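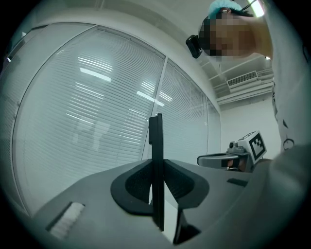 Who takes over a law firm when the managing partner steps down?

At Ouellet Marchand it was going to be Benedicta Ametepe, and the whole building knew it before she did.

She found out on the stairs. Emmett Ostrowski was coming down with a box of old trademark files against his chest, and he stopped two steps above her and beamed like a man whose horse had come in.

"Chairwoman," he said.

"Don't," said Benedicta. "They haven't voted."

"They voted at lunch! Garnet made them do it before the soup."

She put her hand on the rail. Seventeen years she had been at the firm, the first three of them in a room with no window, writing patent claims for a snowplow hitch, and oh, how she had loved that hitch! She had known every bolt of it. She could still recite claim one if anybody asked, and at the holiday party somebody usually did.

Garnet Marchand was waiting in the corner office with his coat already on. He had run the place since it was four lawyers over a shoe store in Kaltside, and now it had 53 people and a coffee machine that spoke Italian.

"Sit in it," he said, pointing to the chair.

"It's your chair."

"It's a terrible chair. It leans. Sit!"

She sat, and it leaned, and through the window she could see the river and the bridge and the long yellow sign of the Biler works, her very first client, lit up in the snow. What a view! She had been in that office hundreds of times and had always been looking at Garnet.

"Mervin Grewal wanted it," she said.

"Mervin Grewal nominated you. He made a speech. He cried a little, and then he ate my roll."

He pulled a sheet of paper out of his coat pocket. It was the announcement, dated Jan 15, 2025, and he had typed it himself, with two fingers from the look of the spacing. Benedicta read it through. It gave her degrees and her bar admissions and the Cutard appeal, which she had won on a comma, and near the bottom, all by itself, it said that she was the author of the finest snowplow claim in the state.

"You can't send this out," she said.

"I sent it at noon."

She laughed so hard the chair tipped another inch. Down the hall a phone started up, then a second one, and Emmett put his head around the door, still hugging his box.

"It's Biler," he said. "The old man himself, on line two. He wants to talk to the chairwoman about a new hitch."

Garnet was already buttoning his coat. Benedicta pulled a legal pad toward her, found a pen that worked, and picked up the phone.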